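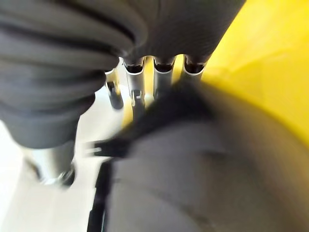

Ribbed gray bellows next to three short silver tubes.

Studach dust boots for shop tools, straight and flared

I started selling these out of my garage because I couldn't find a decent boot for my old Alcaraz drill press, and everything I ordered cracked after one winter. So I talked Grornlow into molding a batch, ordered way too many, and now I have a shelf full of them (my wife would say three shelves).

They're a rubber bellows boot, open at both ends. You slip one over a sliding rod or a column and it keeps the sawdust and grit off the grease. It squashes down when the rod moves in and stretches back out when it moves away - that's the whole trick!

Sizes and stuff

Small: 64 mm long at rest, fits most clamp screws
Large: 116 mm long at rest, fits drill press columns and bigger vises
Color: black only, sorry
Sold in packs of 2, with clips

Please measure your rod before you order. I got a lot of returns in August from folks who measured the hole in the casting and ended up with a boot that flopped around. If you're between sizes, go with the small one and warm it in a bowl of hot tap water first. It'll slide right on.

Don't use petroleum grease under them. I did on my first pair and they went gummy by spring. Silicone grease is fine, and a little goes a long way.

I've had a large one on the lathe tailstock for some 221 hours of turning now and I love it, though I do wipe it down on the weekend when I remember.

Shipping

I mail everything from Dutitz, usually the next morning. The flared ones are sold out right now. More are due in on Thu 18 November, and you can put your email in the box by the cart if you want a note when they're back on the shelf.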